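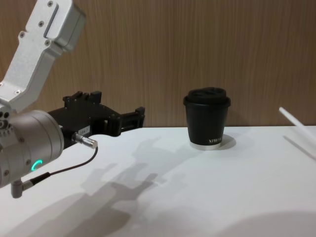
Visit report: Chidiac demonstration day, February

Chidiac opened its integration workshop to prospective customers for one day in February. We attended to look at the Neron cell, a packaged arm, gripper and software set that the firm sells and rents for handling small goods. Our interest was in light kitting work at the Dilance site, where cups, tubs and boxed parts are sorted by hand at the end of the line.

Arrival and layout

Doors opened at 9.30. Visitors were taken through the stores first, then the assembly bay, then the demonstration room. The stores visit could have been shorter. Assembly was more useful, as two base plates were being drilled and the fixing pattern could be checked against our own drawings. The hole spacing is 200 mm, which does not match our benches. Chidiac offers an adapter plate at extra cost.

The cell on show

The demonstration used a single silver arm with a black parallel gripper, working over a flat white table against a wood-grain wall panel. The test item was a black lidded takeaway cup with a white band at the base. It is a fair choice: the body tapers slightly and the lid rim overhangs it a little, so grip height matters.

The wrist joint carries a green ring light on its face. Gripper power and signal run through one external cable, from a metal connector on the side of the gripper body back to a right-angle plug at the wrist. The cable hangs in an open loop below the joint. We would want it clipped or sleeved before the cell went anywhere near our trays, and said so. Chidiac lists a sleeve as an option but had none fitted for us to inspect.

Gripper fingers are open, slotted plates. They can be changed with a hex key, and Chidiac quotes 5 minutes for a swap. No swap was carried out during our session. Soft pads are sold separately by Gulon, which also supplies the fingers.

Teaching and software

Positions are taught by hand guiding or from the tablet. The menus are plain and the wording is clear. Approach height, closing width and force are set on the same page, which saves a good deal of switching back and forth. Force is entered as a percentage, however, and the conversion to newtons is in the manual – page 67 in the copy we were given. It should be on the screen.

Programs are stored by name only. There is no version history, and a saved program overwrites the old one after a single prompt. Chidiac stated that history is planned for the next release but gave no month.

Terms

Rental is charged at 514 pounds a month, including remote support during office hours. Installation and the risk assessment are priced separately. The purchase price depends on the finger set and was left for a written quotation.

Points to follow up

Adapter plate drawing, with thickness and weight.
Cable sleeve: effect on wrist rotation limits.
Cleaning guidance for the finger plates and pads.
Behaviour on loss of power while an item is held. The answer given on the day was that the gripper keeps its position – we have asked for this in writing.
Trial period on our own benches, with our own cups.

The session closed at 3.15. The quotation and the adapter drawing are to be sent to the Dilance office.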